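Progress report to the Garnari Fund
Flurbridge Mill Oral History
Period covered: July through December
Prepared by Zoila Sotelo, project coordinator

Where we are

The grant pays for recording, transcribing and shelving interviews with people who worked at the Flurbridge mill before it closed, and with their families. The target for the full grant is 30 interviews. At the end of December we had recorded 13. That is two fewer than the work plan called for at this point. We lost most of September when the heating in the Ristness library annex was being replaced and the small study room was closed. Two interviews were moved to people's homes, and the rest were put off.

Of the 13, nine have been transcribed and checked by the person interviewed. Three are with the transcriber now. The last one was recorded right before the holidays and has not been sent out.

Interviews

Ita Cronin did eight of the interviews and Daranee Boonchu did five. The shortest ran 40 minutes. The longest took two sittings and is more than three hours, mostly about the dye house and the strike. We had planned on one sitting per person, but several people got tired after an hour and asked to come back, so we now offer that from the start.

We have had good luck finding people from the spinning and carding floors. We have had much less luck with the office and with the night shift. Daranee put a notice in the church bulletin and left cards at the Memon pharmacy, and four names came in from that. Two of the four worked nights. We also hear often about families who moved away after the closing, and we would like to do some of those by phone in the spring if the Fund has no objection. The sound will not be as good.

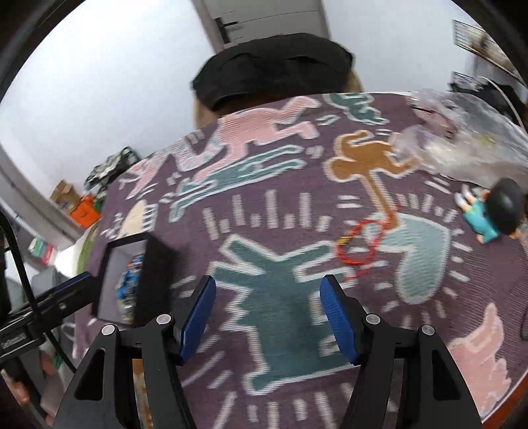

Ristness, December. Photo by Huệ Hà.

Transcripts and release forms

Checking transcripts is slower than we planned. We allowed two weeks for each person to read theirs and send it back. Most take five or six. Some people want to fix their grammar, and we let them do this in the printed copy but keep the recording as it is. One man took out a page about a foreman whose children still live in town. The recording of that part will stay closed for 20 years, and his release form says so.

All 13 release forms are signed and on file. Blair Geddes at the county archive asked us to change the wording on web use, and the new form has been in use since October. The four people who signed the old one have been sent the new one, and three have returned it.

Papers and photographs

This was not part of the proposal, but people keep bringing things. So far we have been lent 115 photographs, a run of pay envelopes and most of a payroll ledger. Huệ Hà is scanning the photographs and returning the originals — usually within a week. The ledger is in poor shape and Blair has agreed to look at it before anyone handles it further.

Budget

Spending is under plan because fewer interviews have gone to the transcriber. The one line that is over is travel, by $400, all of it mileage for home visits. We ask to move that amount from the room rental line, where it was not used during the closing.

Next six months

Ita will take the lead on the night shift and Daranee on the phone interviews, if approved. We expect to record 11 more by the end of June, leaving six for the final period. A listening evening is planned for April at the annex, starting at 6:30 p.m., with short clips from people who have agreed to have them played. Fund staff are welcome to come. Please let Zoila know so we can put out enough chairs.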